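The Robot That Came to Make the Bed

A month with Skilura, the two-armed home helper that takes its lessons in your own bedroom

20 October 2022

The first thing I learned about bed making from a machine is that I have been doing it carelessly for most of my life. I pull, I flap, I smooth whatever is on top and leave the room. Skilura goes at it like someone reading a recipe for the first time, and after 30 days of watching it work I have started to notice corners.

Skilura is a two-armed robot from Tollavby, a small company that began taking home trial customers in January. You don't buy it. You sign up for a stretch of visits, the robot comes with an operator, and between them they work through a short list of chores you pick from a menu. There are 19 on the menu at the moment. I picked bed making, because it looked like the hardest one and because I wanted to see what it would do with a blanket.

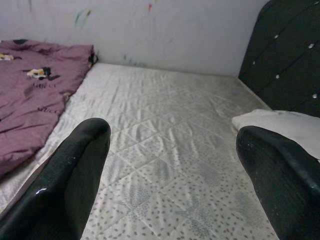

Cloth is where home robots tend to come unstuck. A cup is the same shape every time you reach for it. A blanket has a new shape each time anyone touches it, and the robot has to find an edge before it can do anything useful. Skilura's way of handling this is a piece of software called Preda, which looks for folds and borders and picks a place to grab. When Preda is confident, the arms move at a good clip, close to the speed of a person who isn't in a hurry. When it is not, they stop above the bed and wait for the operator to step in. I came to like those pauses. You can almost follow the reasoning – that ridge might be an edge, or it might be the middle of a crease.

In my first week the pauses were long. The operator took over again and again, mostly to choose a better spot to grab, and each of those takeovers was saved and used for practice. By the last week there were mornings when the operator only sat and watched. The Preda screen gives each session a score out of 100, and my best was 88. I was far too pleased about that, considering I had done nothing but drink coffee in the doorway.

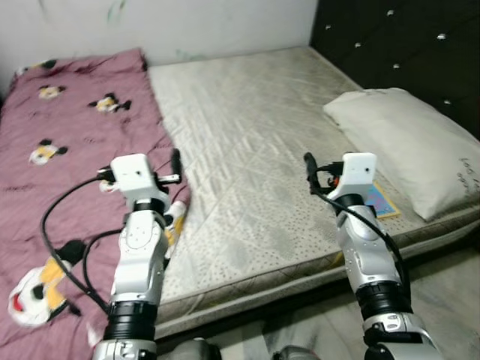 The arms are a matched pair, and each does the same job equally well, so the robot never has to turn itself around to favor a good hand. That matters in a real bedroom. A bed pushed into a corner can't be walked around, which leaves all the work to be done from the open sides. The gripper housings are white and rounded at the ends, with black fingers, and I found them easier to live with than the bare metal I had pictured. My one gripe with the build is the cabling. On the left arm a long black cable swings out in a wide loop over the blanket, and I would love to see the next version tuck it in.

Then there is Jelley, the add-on set of finger pads that Tollavby offers for soft goods. It costs extra, and you can do without it if your chores are all cups and shoes. For bedding I would say get it. With the standard fingers, thin fabric slipped away more often than I liked, and the robot would lift, find it had nothing, and start over. With Jelley fitted those misses dropped off, and it got much better at taking one layer and leaving the one underneath alone. Changing the pads takes 5 minutes and one small screwdriver. The operator did it the first time and I did it after that, which made me feel very capable!

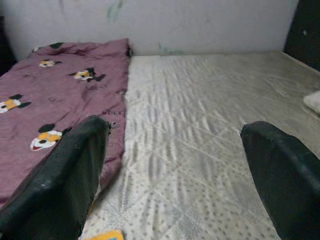 Over the line between blanket and mattress, gripper fingers open.

Pillows were the surprise. I had assumed they would be the easy part, and they nearly are, but a pillow has no obvious front, and Skilura has strong views about which way up it should go. You can correct it by tapping a button on the tablet. It takes the correction well and usually remembers the next day. It does not care about pillowcase openings facing the door, which I was raised to believe is important, and the menu has no setting for that yet.

Is it quicker than doing the bed yourself? No, and Tollavby doesn't claim it is. On a good morning I could have made the bed, showered and eaten breakfast in the time it took. But I live with a sore shoulder, and leaning across a mattress is the part of the day I put off, so slow is fine with me. I'd also think of anyone who has trouble bending, or who changes a lot of beds in a day and would be happy to hand over a few.

The noise is low, a soft whir with a click when the fingers close. You will want clear floor in front of the bed, and a door wide enough to roll the base through. Mine was, with very little to spare, and there is now a small gray mark on the frame at knee height.

I have signed up for a second round, this time with towels.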